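3. 布帛製帽子の卓上整形と保管具への掛け置き

3.1 対象とした帽子の範囲

本節では、芯材をほとんど含まない布帛製の帽子、とりわけバケットハットを対象として、卓上での整形から保管具への掛け置きに至る手順を扱う。フェルト帽や麦わら帽は木型と蒸気による成形を前提とするため、第2節で述べた分類に従って除外した。布帛製の帽子は、クラウン(頭部を覆う部分)、ブリム(つば)、および両者を結ぶ縫い目の三つの要素から成り、形状の保持は主として縫い目の剛性と生地の曲げ剛性に依存する。折り畳みに耐える反面、重ねて収納すると、ブリムの外周に不規則な波打ちが残りやすい。

Bemadcombeの衣料保管室における調査では、状態記録の付された布帛帽子333点を閲覧した。記録用紙はDela Baidooが作成した様式に準拠し、クラウン頂部の陥没、側面の折れ、ブリムの波打ち、付属品周辺の引きつれを別欄に記入するものである。本稿ではこの様式の欄名をそのまま用語として採用する。ただし、原様式で「変形」と一括されていた欄については、手で戻せるものを「癖」、戻せないものを「歪み」と呼び分けた。

3.2 作業面

作業面には、木製天板の上に白色のフォームボードを敷いた構成を用いる。天板に帽子を直接置く場合と比較すると、ボードを介した場合にはブリム下縁の輪郭が背景から分離しやすく、波打ちの位置を目視で確認することが容易になる。淡色の生地では輪郭の分離が弱まるため、灰色のボードへの交換を検討したが、生地色の見え方が変わることを避け、白色に統一した。

ボードは作業中に滑らないことが必要であり、天板の縁で固定する。固定具の高さがブリムの通過を妨げる場合は、帽子を持ち上げて移動させ、ボード上を引きずらない。表面の汚れは作業ごとに乾いた布で拭き取り、溶剤は使用しない。ボードの角が潰れた時点で交換とする。

3.3 保管具の形状

掛け置きに用いる保管具には、線材を曲げて作られた帽子スタンドを選定した。上部の輪がクラウンの内側に入り、下部の輪が卓面側で全体を支える。両者は縦方向の軸で連結されており、内部に閉じた空間を作らないため、半球状の樹脂製ヘッドフォームに比べて通気の面で有利である。一方で、線材は接触面積が小さく、薄手の生地では輪の線に沿って荷重が集中する。この点はRerkariで用いられている布巻きの輪によって緩和されるが、巻き布の端が内側の縫い代に引っ掛かる事例があったため、本稿では裸の線材を標準とし、生地が薄い場合に限って薄葉紙を挟むこととした。

上部の輪が水平でない場合、クラウンは輪の高い側に寄って支持される。荷重の偏りを避けるには輪を水平に曲げ直すことが望ましいが、線材の繰り返し曲げは表面処理の剥離を招く。そのため、傾きが小さい範囲では帽子の向きを調整し、縫い目のうち最も剛性の高い部分、通常は後ろ中心の縫い合わせを高い側に当てる。
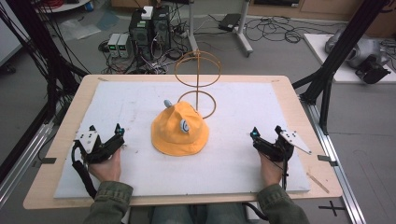 整形は、帽子をボード上に置いた状態で開始する。開口部を下に向け、クラウンの頂部が自重でどの程度沈むかを確認する。沈みが認められる場合は、内側から頂部を押し上げ、側面との境界の縫い目を一周たどって折れを除く。外側から頂部をつまんで引き上げる方法は、つまみ皺が残ることがあるため採用しない。次に、ブリムの付け根を押さえながら外周に向けて生地を送り、波打ちを前後左右に均等に配分する。波打ちを完全に消す必要はない。バケットハットのブリムは本来ある程度の柔らかさを持つように裁断されており、過度に平らに伸ばすと、付け根の縫い目に新たな引きつれが生じる。

前面に徽章や織りラベルが付く帽子では、付属品の裏側で生地の伸びが拘束される。付属品の縁を指標として、その周囲に放射状の皺が現れていないかを確認し、皺がある場合はクラウン側から先に緩める。付属品そのものを押して位置を直すことは避ける。また、付属品の位置は帽子の正面を定める基準としても利用でき、以降の記録では、付属品の中心を通る縦線を0度とし、時計回りに角度を記載する。付属品のない帽子では、後ろ中心の縫い目を180度として同じ座標を得る。

3.4 スタンドへの移載

移載に先立ち、スタンドを帽子の奥側に配置する。帽子とスタンドを横に並べる配置も可能であるが、持ち替えの回数が増え、ブリムの片側だけに力が加わりやすい。奥側に置いた場合、帽子は両側から同時に支えたまま持ち上げ、前方へ送って上部の輪に被せることができる。スタンドと帽子の間隔は、ブリムが下部の輪に乗り上げない距離とする。

持ち上げる位置は、ブリムの外周ではなく付け根に近い側面とする。柔らかいブリムの外周を保持すると、クラウンの重量によって付け根が下方に折れ、3.3で整えた形状が失われる。左右の保持高さは揃え、開口部がスタンド上部の輪より高い位置に達してから前方へ移動させる。輪の縁が開口部の内側に入ったことを確認した後、垂直に下ろす。斜めに下ろした場合、汗止めの布が輪に引っ掛かり、内側へ折れ込むことがある。

下ろした後の確認項目は、正面の向き、クラウン頂部の張り、ブリム下縁と下部の輪の接触の有無である。向きの補正は、帽子をわずかに浮かせてから行う。輪に接触したまま回転させると、裏地の摩耗を早める。ブリムの下縁が下部の輪に触れる場合は、軸の長いスタンドに替える。

3.5 掛け置き後の形状

Salaの分室で行った予備的な観察では、バケットハット20点を裸の線材のスタンドに掛け、1月の閉室期間中そのまま置いた。閉室明けの点検で、クラウンに輪の痕が認められたものは9点であり、いずれも手で軽く撫でることで目立たなくなった。したがって、3.1の区分では癖に該当する。残る帽子のうち2点には、付属品の周辺に掛け置き前と同程度の引きつれが残っていた。これらは前面のラベルが厚手の糸で縫い付けられており、整形の段階で十分に緩められていなかった可能性がある。

比較として、Fludard製の平型収納箱に詰め物なしで入れた同種の帽子を点検したところ、クラウン側面の折れが多く見られた。ただし、箱に入れた帽子は生地の厚さがそろっておらず、収納前の状態記録も簡略であったため、両者の差を保管方法のみに帰することはできない。生地の厚さを統制した比較と、薄葉紙を挟んだ条件での痕の評価は、第5節で扱う。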